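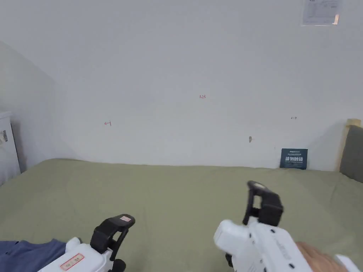
Gripper pair at the bedside station, right unit held by the handle.

Ticket 3572
Site: Destport
Unit: Danulus hand-held gripper pair
Opened by: Doina Đorđević
Assigned to: Verena Stöckli
Status: Awaiting part

Reported fault: The right gripper does not close fully on thin fabric. The left gripper operates normally.

14:10 Fingertip pads cleaned on both units. No change.
14:35 Jaw travel recalibrated. Fault returned after 17 cycles.
15:20 Drive belt inspected and found worn. Replacement belt, part 1614, requested from Uvanard.

The right unit is to remain out of service until the belt is fitted and a test of 200 cycles has been completed.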